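We use cookies to keep you signed in and to remember your font size. OK / Manage

March, late, with tea

So I finally have a result I can write down without crossing my fingers! I've been living with the mug rack problem long enough that I see pegs when I close my eyes, and tonight I want to get it all down while it's still fresh (and before I go to bed and dream about handles).

Quick recap for future me. The policy we call Drokirix learns from demonstrations, and for weeks it was great at picking up a mug and terrible at hanging one. I'd been feeding it more and more demos, 1,000 of them by the end of last month, and the curve just lay there flat. Urs Schwaiger kept telling me the amount of data was fine and the labels were the trouble. I didn't want to hear it, mostly because I had written the labels. Anyway, he was right. We were giving it one goal for the whole task, and what it needed was a second, smaller goal for the last bit, where the handle has to line up with a peg. Urs calls that part Skekmont, after nothing at all as far as I can tell.

Today we ran 50 trials with the old labels and 50 with the new ones. Same mug, same rack, same table. The old labels gave us 9 hangs. I'll leave the new number out until Urs has gone through the logs with me, but it's a whole lot better than 9 and I did a little dance by the sink. 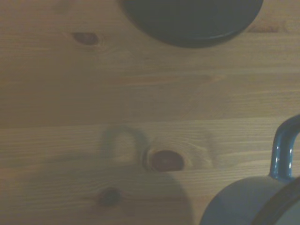
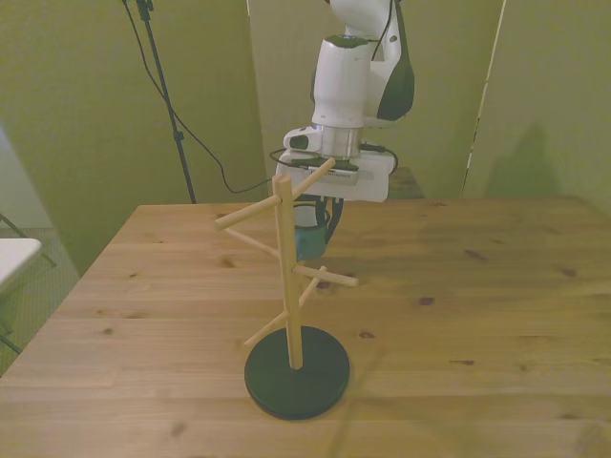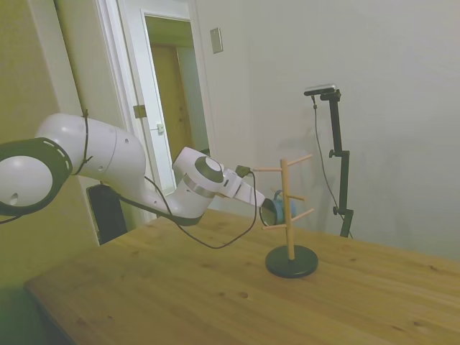
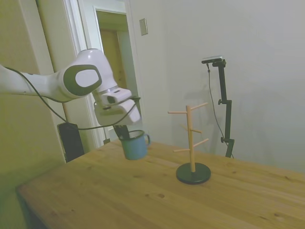 What I really want to work out now is how to pick the moment when the small goal takes over. At present I do it by distance, 5 centimeters from the peg, and I hate it, it's such a lazy number. Urs wants to learn the switch from the demos themselves and I think he may be onto something, though it means redoing half of Stisier (my poor little labeling tool, held together with string). The thing is, distance says nothing about which way the mug is turned. In the last picture the handle is already toward the post while the mug is still down low and a little to the left of the rack, so if I go by distance to a peg alone, I throw away the best clue I've got! A switch that looked at handle direction first and distance second would treat that as a pretty good start. Then again the wrist view often gets only part of the mug, handle down in the corner, so I can't lean on that one camera for the angle. Maybe feed it both and let it sort itself out? I'll ask Urs in the morning, he'll have an opinion, he always does.

Also need to rename the run folders, I have three called "final." And Moser, our poor old training machine, is making that fan noise again. Going to rinse this cup and go to sleep.

Contact | Copyright, all entries mine | Back to top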